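Questions people ask us about the Monday bottle table, with the replies we usually give. If yours isn't covered, leave a note in the Drondine hall tray and somebody will get round to it.

## What is the bottle table?

A white table near the back of Drondine hall where half-used household bottles go to find new owners. You bring the descaler you bought for a kettle you no longer have. Someone else takes it home, and it lives under their sink for the next few years instead of yours. We call this reuse.

## When is it on?

Mondays, 2 till the hall shuts. In July we also open on the last morning of the month, when everyone moves house at once and discovers how much washing-up liquid they own.

## What can I bring?

Anything for cleaning, washing or polishing, provided that:

- the cap closes and stays closed when you tip it
- the label can be read, or you've written on it what's inside
- it is still in the bottle it was sold in
- it's at least a quarter full

That last one is measured by holding it up to the window and squinting. There is an appeals process, but it consists of squinting again.

## What won't you take?

Bleach, drain unblocker, paint stripper, anything that fizzes when you move it, and anything whose owner begins a sentence with "I think it might be". Medicines go back to the chemist. Garden chemicals go to the council tip, which has a proper cage for them and staff with proper gloves.

We also don't take food. This needed writing down after the gravy.

## Can I decant things into a smaller bottle first?

Please don't. We know the big one is heavy. A lemonade bottle with floor cleaner in it is still a lemonade bottle to anyone under six, and to several people over 40.

## How is the table laid out?

Tall bottles to the back, small ones in front of them, bars and blocks flat on the surface where they can't fall over, having already done so. Leave a hand's width between things so that people can lift one without playing skittles with the rest.

Put the label facing the side people walk up to. If your bottle has a see-through body, all the better, as visitors can judge the level for themselves and we get fewer conversations about it.

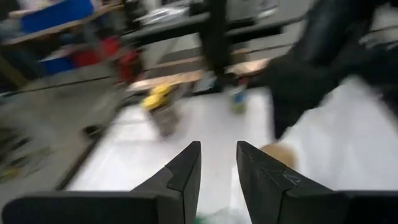 *The table with a yellow-capped bottle and a small blue-labelled one out.*

## Why is the table white?

It came that way. It has turned out to be a good colour for the job, in that a drip shows up at once, and a bad colour for the job, for the same reason. Wipe it down with a damp cloth when you arrive and again when you leave. Faint grey marks that don't shift after two goes can be considered part of the table.

Don't use the stock to clean it. Somebody used a very strong cream cleaner on the old table, and we no longer have the old table.

## Does the colour of the cap mean anything?

Not to us. Manufacturers pick cap colours for reasons of their own, and two bottles with identical caps can hold very different things. Read the label. If you want to sort by colour because it looks nice, we can't stop you, but Kai Schwerdtfeger will quietly put it all back by size before closing.

## Can I take something without bringing something?

Yes. We would much prefer it. The difficulty has never been a shortage of bottles.

## Is there a limit?

3 per household per visit. This rule came in after a man arrived with a wheelbarrow. He was very polite and we still think about him.

## Does it cost anything?

No. There is a jar for coins, which pays for cloths and bin bags. The jar isn't for buttons.

## Can I open the bottle and have a sniff?

You may loosen the cap and waft, as they taught us at school. Nose directly over the neck is at your own risk. Close it again properly – a quarter turn past where you think it's closed – before you put it back on the table.

## I knocked one over. What now?

Stand it up, put the cap on, get the cloth. If it has gone over the edge on to the floor, put a chair over the wet patch before you go looking for the mop, which is in the tall cupboard, behind the other things in the tall cupboard.

Please don't leave a puddle and a note. We've had the note before. It said "sorry" and was also wet.

## What happens to bottles nobody takes?

They get three Mondays. After that, the full ones go in the box under the stairs and come out again in July, and the nearly empty ones are used up on the hall itself. The kitchen floor has had a different smell every week since spring and we've stopped remarking on it.

Empties are rinsed, squashed and recycled with their caps on. Trigger sprays have to come off first and go in the ordinary bin.

## Can I drop off outside hours?

No. A carrier bag left hanging on the door handle splits in 100 per cent of cases, going by ours.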